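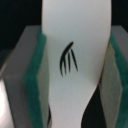

Wie bringt man einem Roboter eine Aufgabe bei, die man selbst kaum in Worte fassen kann?

Man macht sie ihm vor. Man nimmt seinen Arm an die Hand oder setzt sich an eine Fernsteuerung, führt die Bewegung aus, der Rechner zeichnet sie auf, und nach genügend Wiederholungen lernt ein Modell daraus, was es in ähnlichen Lagen zu tun hat.

Mich begeistert das, und ich will erklären, warum ich es für eine der schönsten technischen Ideen der letzten Jahre halte. Ich habe lange genug Abläufe programmiert, um den anderen Weg zu kennen: Punkt anfahren, Greifer schließen, Punkt anfahren, Greifer öffnen, und wehe, das Teil liegt zwei Millimeter daneben. Für ein Stahlteil in einer Aufnahme ist das wunderbar. Für ein Stück dünnen Karton ist es eine Qual. Karton biegt sich, wo er will, er verdreht sich unter dem Griff, er ist nach jedem Anfassen ein bisschen ein anderer Gegenstand als zuvor. Wer versucht, das in Koordinaten zu schreiben, sitzt am Abend noch da und hat Kopfschmerzen.

Und dann setzt man jemanden ans Steuergerät, der im Leben keine Zeile Code geschrieben hat, und der macht es einfach! Er fährt heran, merkt, dass das Blatt sich wegdreht, geht ein kleines Stück zurück, greift etwas tiefer, wartet. Frage ich hinterher, weshalb er tiefer gegriffen hat, kommt meistens ein Schulterzucken. Das Wissen war da, es saß nur nicht dort, wo man danach fragen kann.

In unserer Werkstatt in Bitholm haben wir im März eine Reihe solcher Vorführungen aufgenommen, 162 insgesamt, alle mit biegsamem flachem Material: aufnehmen, senkrecht halten, drehen, ablegen. Das Vorhaben heißt bei uns Costis, und mehr gibt es über den Namen nicht zu sagen. Gelernt habe ich dabei mehr über Menschen als über Motoren.

Zum Beispiel über das Zögern. Anfangs wollten wir saubere Aufnahmen, zügig und ohne Schlenker. Jede Vorführung, in der die Hand am Steuergerät kurz unschlüssig war, haben wir aussortiert. Das Ergebnis war ein Roboter, der sehr elegant danebengriff und dann nicht weiterwusste. Er hatte ja nie gesehen, wie man sich aus einer misslungenen Lage wieder herausarbeitet. Seit wir die krummen Aufnahmen drinlassen, also die mit dem Nachfassen und dem zweiten Anlauf, verhält er sich viel vernünftiger. Ich finde das großartig. Ein guter Ausbilder zeigt dem Lehrling schließlich auch, was er tut, wenn es schiefgeht.

Oder über die Handschrift. Nach ein paar Tagen erkannte ich an der aufgezeichneten Kurve, wer gesteuert hatte. Die eine Kollegin kommt immer von oben und senkt sich langsam ab, ein anderer nähert sich schräg und schließt den Greifer noch in der Bewegung (mir bleibt jedes Mal das Herz stehen, aber es klappt erstaunlich oft). Beides ist richtig. Mischt man es unbesehen zusammen, kommt allerdings leicht etwas heraus, das von keinem der beiden stammt und auch nicht funktioniert: ein Anfahren genau in der Mitte zwischen zwei guten Lösungen. Wir sprechen uns deshalb inzwischen vorher ab, wenigstens grob.

Führen von Hand oder Steuern aus der Ferne, darüber wird gern gestritten. Ich mag beides. Wer den Arm selbst anfasst, spürt seine Trägheit und verlangt ihm nichts Unmögliches ab. Dafür steht man leicht im Weg, verdeckt der Kamera die Sicht und drückt mit eigener Kraft nach, ohne es zu merken. Am Steuergerät sieht man bestenfalls das, was der Roboter auch sieht, und das erzieht zur Ehrlichkeit: Wenn ich die Kante im Kamerabild nicht finde, wie soll er sie finden? Bei weichem oder dünnem Material neige ich zur Fernsteuerung. Bei schweren Teilen und weiten Wegen würde ich wieder selbst zupacken.

Ein befreundeter Betrieb, Khondokar, verpackt Druckmuster in kleinen Stückzahlen, heute dies, morgen das. Für so einen Betrieb hat sich ein Roboter nie gelohnt, denn bis das Programm stand, war der Auftrag längst ausgeliefert. Wenn das Einrichten nun darin besteht, dass jemand aus der Packerei einen Vormittag lang vormacht, wie es geht, sieht die Rechnung anders aus. Etwa 7 Vorführungen reichten dort, um ein bereits trainiertes Modell an ein neues Format zu gewöhnen. Das war ein günstiger Fall, ein ähnliches Format auf demselben Tisch, und ich würde daraus keine Regel machen. Gefreut hat es mich trotzdem den ganzen Heimweg.

Natürlich gibt es Einwände, und den wichtigsten nehme ich ernst. Wer vormacht, gibt etwas her. Da steckt ein halbes Berufsleben in den Fingern, und plötzlich liegt es als Datei auf einer Festplatte, die jemand anderem gehört. Ich bin dafür, dass die Leute, die vormachen, in den Unterlagen genannt werden, dass diese Stunden ordentlich als Arbeit bezahlt werden und dass vorher geklärt ist, wofür die Aufnahmen verwendet werden. Bei Grorus, unserem nächsten Vorhaben, steht das schon in der Vereinbarung, bevor überhaupt ein Arm aufgebaut ist. Es hat uns zwei lange Sitzungen gekostet und keine davon war vergeudet.

Der zweite Einwand lautet, das Ganze sei unzuverlässig. Stimmt, verglichen mit dem Stahlteil in seiner Aufnahme. Wer 100 Prozent braucht, soll bitte weiter programmieren und spannen und messen, das ist ein ehrenwertes Handwerk, und ich übe es selbst noch aus. Aber sehr vieles, was in Werkstätten und Lagern getan wird, hat nie in eine Aufnahme gepasst. Dort lautete die Alternative bisher, es gar nicht erst zu versuchen.

Was ich mir wünsche, sind mehr Steuergeräte in den Händen von Leuten, die mit Robotern sonst nichts zu tun haben: Buchbinderinnen, Polsterer, Menschen aus der Wäscherei. Lasst sie eine Stunde üben, bis die erste Scheu weg ist, und schaut ihnen dann zu, ohne dazwischenzureden. Wir räumen dafür in Bitholm gerade einen zweiten Arbeitsplatz frei, der Tisch steht schon, die Halterung für den Arm fehlt noch.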